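《霍尔内斯的冬天》(Winter at Hollness)蓝光珍藏版
Brollport 家庭影像

首页 > 电影 > 历史剧情 > 蓝光碟

售价:247 元
库存状态:预订中,9 月起陆续发货
区域:全区
碟片数量:蓝光两张

加入购物车 | 加入心愿单 | 到货提醒

商品介绍

从去年冬天起,就不断有朋友写信来问,《霍尔内斯的冬天》到底什么时候出碟。有的信写得很长,把在哪家影院看的、跟谁一起看的、散场以后去吃了什么都说了一遍,我们每一封都读了,读得很开心,也读得有点惭愧,毕竟版权的事一拖再拖,给大家的回信里总是那句“请再等等”。现在总算可以把这一页放上来了!

没看过影片的朋友,容我们多啰唆几句。故事发生在英格兰北部一个叫霍尔内斯的小地方,年迈的女伯爵守着一座大宅,宅子叫纳克索普(Narkthorpe),屋顶漏雨,仆人走得只剩几个。她请来一位从科伦坡来的年轻抄写员,替她整理亡夫留下的信件。起初两个人话都不多,一个口述,一个抄写,隔着一张长桌。信越理越多,里面渐渐冒出一些女伯爵自己也不知道的事情,村里的人、远房的侄子、教区的牧师都开始打听这位抄写员究竟是什么来头。影片的节奏慢,前半段几乎都在室内,可是看到后面你会舍不得它快起来。

导演提里妮·维克拉马辛哈(Thilini Wickramasinghe)在这部片子之前主要拍短片,镜头喜欢停在手上、信纸上、炉火边上,院线看的时候有些细节一晃就过去了,在家里慢慢看,倒是更合适。配乐是里兹万·罗伊(Rizwan Roy)写的,用的乐器很少,大提琴加一台走音的立式钢琴,片尾那一段我们办公室里放了整整一个下午。

关于这次的修复与母版

影片用十六毫米胶片拍摄,颗粒本来就粗。市面上流传的网络版本为了看着“干净”,把颗粒抹得很厉害,人脸像上了一层蜡,夜戏里的烛光也断成一圈一圈的色带。这次的母版由 Wijesinghe 影像工作室从原底重新扫描,颗粒照原样保留,只处理了划痕和几处接片的跳动。调色由导演本人到场确认,室内戏比院线版略暖一点,雪地那几场则冷一些,她说这才是当初在现场看到的样子。

声音方面收录了两条音轨,一条是院线用的环绕声,一条是双声道。用电视机自带喇叭或者一对小音箱看片的朋友,请选双声道,对白会清楚许多,尤其是女伯爵压低嗓子念信的那几段。

中文字幕是重新翻译的,简体繁体都有。信件里夹着不少旧式的称呼和客套话,译者前后改了好几稿,尽量让它读起来像一封真正的旧信,又不至于叫人停下来查字典。
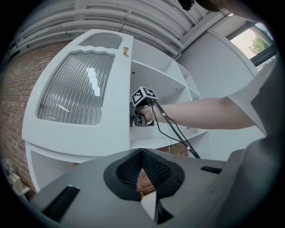
特别收录

第一张碟是正片,附导演评论音轨,评论音轨同样配有中文字幕。

第二张碟是花絮,内容如下:

纪录片《抄信的人》,58 分钟。从选角一路讲到最后一天收工,其中有很大一段是两位主演在化妆间里对台词,没有旁白,就那么听他们一遍一遍地试。

删减片段合集,44 分钟。包括影迷问得最多的那场教堂戏。导演在前面录了一小段话,说明为什么最后没有放进正片,您听完再看,也许会同意她,也许不会。

里兹万·罗伊谈配乐。他坐在那台旧钢琴前面,边弹边讲,弹错了也没有剪掉。

院线预告片两支,以及未使用的片头设计。

随碟附赠 40 页小册子,收录导演手记、一篇谈书信与电影的长文,还有剧组在纳克索普拍摄期间的剧照。小册子是线装的,可以完全摊平,翻的时候不必用力压。

包装说明

外盒是硬纸板抽拉盒,表面覆哑膜,手感有一点像旧信封。里面是一个透明蓝光盒,封面双面印刷,一面是院线海报的构图,另一面只有一枚火漆印,喜欢素净的朋友可以把它翻过来用。小册子放在碟盒旁边,与抽拉盒同高。

首批订单另附一张书签,印的是片中第一封信的开头。书签数量有限,送完以后不再补印,这一点还请大家体谅。

收藏与摆放
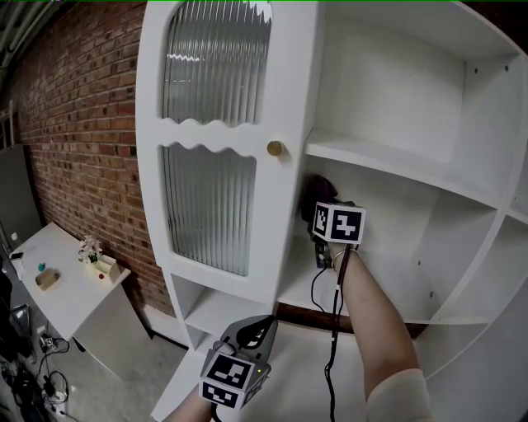
碟片买回家以后怎么放,每次上新都有人来问,我们索性写在这里。蓝光碟最怕的是太阳直晒和压在重物底下,平时竖着放,盒脊朝外,左右松紧适中就好,塞得太满,抽拉盒的边角很快就会磨白。您家里要是也有这样一只靠着砖墙的白柜子,左边装着竖棱玻璃门,右边敞着格子,那我们会建议把常看的几套放在右边,像最上面那格空着的,拿取方便,盒脊上的字也看得见;竖棱玻璃挺好看,只是隔着它不太容易认片名,留给不常拿出来的老片子正合适。哑膜外盒容易沾指印,用干的软布轻轻擦一擦就可以,请不要用酒精,也不要用湿纸巾。小册子建议跟碟放在一起,我们自己就有同事把册子单独收进了书架,后来找了很久。

如果家里比较潮,南方的朋友梅雨季可以在柜子里放一小包干燥剂,不要紧贴着纸盒。碟片本身没有那么娇气,纸盒和小册子反倒更需要照顾。

规格

片名:霍尔内斯的冬天
导演:提里妮·维克拉马辛哈
配乐:里兹万·罗伊
对白语言:英语、僧伽罗语
字幕:简体中文、繁体中文、英文
画面:彩色,1080p
音轨:环绕声、双声道、导演评论
介质:蓝光碟两张
附件:小册子一本,首批附书签
母版制作:Wijesinghe 影像工作室
发行:Brollport

常见问题

会出 DVD 版吗?
会的,时间比蓝光稍晚一些。DVD 版只有正片和预告片,不含纪录片与小册子。想等 DVD 的朋友可以点页面上方的“到货提醒”,开放预订时我们会发邮件给您。

会出 4K 版吗?
目前没有计划。以后如果有变化,会先在订阅邮件里告诉大家。

我的播放机是很多年前买的,能放吗?
碟片不分区,一般的蓝光播放机都能读。要是卡在菜单画面,请先更新播放机的系统;还是不行,就写信给客服,注明播放机型号,我们帮您看看。普通 DVD 播放机是读不了蓝光碟的,下单前请留意一下。

外盒在路上压坏了怎么办?
收到以后请先拍照,连同订单号一起发给客服。外盒破损可以单独补寄,不必把整套寄回来。轻微的折角属于纸盒常见情况,如果您特别在意品相,下单时请在备注里写“加厚包装”,我们会多裹一层,不另收费。

可以和别的商品一起下单吗?
可以,不过预订商品会和现货分开寄出。如果您希望合并成一个包裹,备注里说一声,我们等到货齐了再发。

预订与退换

预订订单在发货前可以随时取消,款项原路退回。发货以后,未拆封的商品可以退货;拆封后若发现碟片读取有问题,我们负责换新,来回运费由我们承担。修改收货地址请尽早联系客服,包裹一旦交给快递,我们这边就改不了了。

看过影片的朋友,也欢迎在下面的评论区留几句话。涉及结尾的内容,麻烦在开头标一个“剧透”,给还没看的人留一点余地。

同系列商品

《霍尔内斯的冬天》原声音乐(CD)
《霍尔内斯的冬天》海报,院线版,卷筒寄送
提里妮·维克拉马辛哈短片集(DVD)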